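Laundry and Linen Attendant, part time – Drestness Short Stays

Permanent part time, 25 hours a week

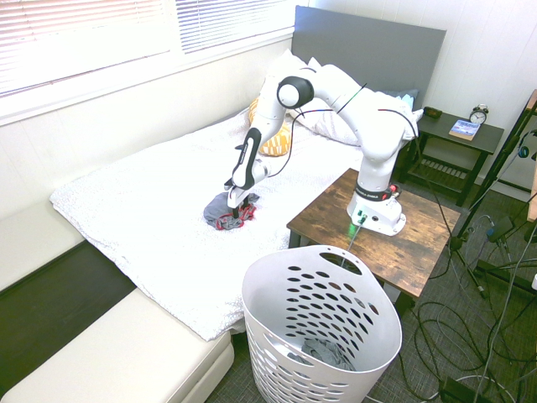
We are looking for a laundry and linen attendant to join the housekeeping team at Drestness. The job is split between our linen room and the bedrooms in our short-stay apartments, and most of it is sorting, folding, making beds and returning guests' clothes in good order. Each bedroom is set up a little differently. A typical one has a tall upholstered headboard, a white textured blanket, a couple of patterned or coloured pillows against the headboard and horizontal blinds at the window. Guests can book a clothing service during their stay, so on many days you will have a plastic laundry basket beside the bed and a pile of clothes to get through before you start on the linen.

About us

Drestness looks after furnished apartments for people staying anywhere from two nights to several months. Many of our longer guests are families between houses, or workers in town for a contract. They live in the apartments much as they would at home, and that includes the washing. Our linen room is in the Nieminen building, ground floor, at the rear. Apartments are in the same building and in two others within a short walk.

Last financial year the team handled 1731 clothing service bookings on top of the regular linen changes. We are adding this position because the clothing work now takes up more time than the current roster allows.

What you will do

Collect bagged laundry from apartments and check it against the guest's slip.
Sort by colour, fabric and care label. Check pockets. Set aside anything stained, torn or missing a button and write it on the slip before washing.
Run the washers and dryers, and hang items that can't be tumble dried.
Fold clothing to our house standard and return it to the right apartment.
Strip and remake beds, including pillowcases, sheets, blankets and mattress protectors.
Wipe down headboards, bedside furniture and window sills, and dust blinds.
Vacuum cushioned seating and the gaps beside and under beds. Small items end up there all the time, and socks especially.
Report lost property to the office the same day.
Keep the linen room shelves stocked and tell the supervisor when sheets or towels are wearing out.

A note on folding. We fold on a clean, made bed or on the linen room table, never on the floor or on a bench seat. Shirts are folded in thirds with the collar showing. Trousers are folded lengthwise and then in half twice. Knitwear is folded flat and never hung. Children's clothes are kept in sets if they came to us in sets. You don't need to know this before you start, but you will need to be happy doing it the same way each time.

Hours and pay

The position is 25 hours a week over five shifts. Shifts start at 9.30 am and finish at 2.30 pm. The roster covers all seven days, so you will work some weekends, normally every second one. Rosters go up two weeks ahead.

You will be paid the hourly rate for a permanent part-time employee under the award, with penalty rates for weekends and public holidays. Superannuation and leave are paid on top. There is a six-month probation period.

We supply two work shirts and an apron, which are washed on site. You will need your own dark trousers and closed, non-slip shoes.

What we need from you

You can work without someone standing over you, and you notice when something has been missed.
You can read care labels, or are willing to learn the symbols in your first week.
You are careful with other people's belongings and discreet about what you see in their rooms.
You can lift up to 12 kilos, push a linen trolley and be on your feet for most of a shift. There is a fair bit of bending and reaching across beds.
You have enough English to read slips and write short notes.
You have the right to work in Australia.

Experience in a hotel, hospital, aged care home or commercial laundry is useful. Experience running a household counts too, and we would like to hear about it in your application. We don't ask for a certificate. A driver licence is not required, as all three buildings are reached on foot.

Training

New staff spend the first two weeks paired with an experienced attendant. The first few shifts are in the linen room learning the machines and the slips, and after that you move on to the bedrooms. Training is paid at the full rate.

Cleaning products are used in small amounts and you will be shown how to handle them. If you have a skin condition or a sensitivity to detergent, please tell us so we can talk through what is in use. Gloves are provided in all sizes.

How to apply

Send us a letter of no more than one page and a résumé if you have one. In the letter, please tell us:

which days you can and can't work
any laundry, cleaning or housekeeping work you have done, paid or unpaid
when you could start
the name and phone number of one person who can speak for you

Address it to Nelli Sjöberg, Housekeeping Supervisor, and quote reference 639. You can email it through the contact form on our website or leave it in an envelope at the Nieminen building reception between 8 am and 4 pm. If you would rather apply by phone, ask reception for a call back and Nelli will ring you.

Shortlisted applicants will be invited in for a chat and a paid trial of two hours. In the trial you will make one bed and fold one basket of mixed clothing. You are welcome to ask questions as you go. Interviews and trials will be held in the first half of August, and we would like the successful person to start before the end of that month.

People of all ages and backgrounds are encouraged to apply, including anyone coming back to work after time away. If you need an adjustment for the interview or the trial, mention it in your letter or when we call.

Advertised 25 July 2022. Applications stay open until the position is filled.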